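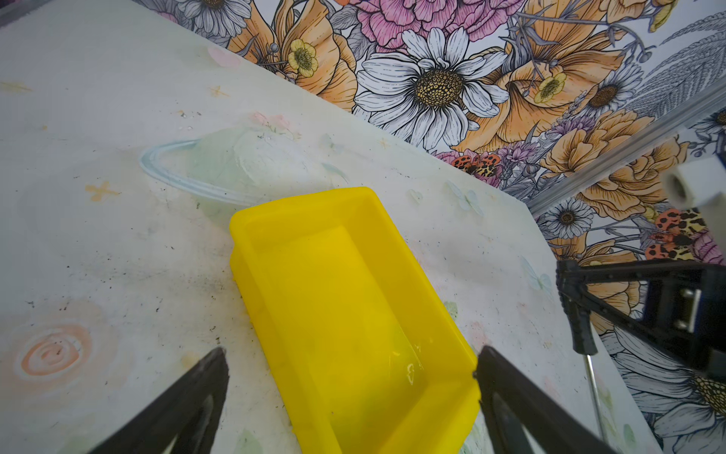 Why Does Water Lie Flat in a Tray?

A page for young readers from the Grirnholm Children's Science Room

Pour a little water into a tray and it spreads out until it can go no farther. Water has no shape of its own. It takes the shape of whatever holds it, whether that is a cup, a bathtub or a bright yellow tray with rounded corners.

What pulls the water down?

Gravity pulls on every part of the water. If one part is higher than the rest, it flows toward the lower parts until the top is level. When a tray is tilted, the water moves to the low end, but its surface soon becomes level again.

What is the rim for?

The raised edge of a tray is called the rim. It helps to keep water inside when the tray is bumped or carried. Sloped walls also leave more room toward the top, so a tray is a little wider there than at its floor.

Why does clear water shine?

Clear water lets most light pass through it, and for this reason the color of the tray shows from underneath. Some light bounces off the surface instead. A small bright spot on the water is reflected light, and it is often the easiest way to notice that a shallow layer is there at all.

Try it with an adult

You will need a plastic tray, a jug of water and a towel.

1. Place the tray on a flat table.
2. Pour in water until it is 6 millimeters deep.
3. Lift one end slowly and hold it still. Watch where the water goes.
4. Lower the tray and wait for 20 seconds. Look at the surface again.

Wipe up any spills at once — wet floors are slippery.

Words to know

Gravity: the pull that draws things toward the Earth.
Level: flat, with no end higher than the other.
Reflect: to bounce back, as light does from water.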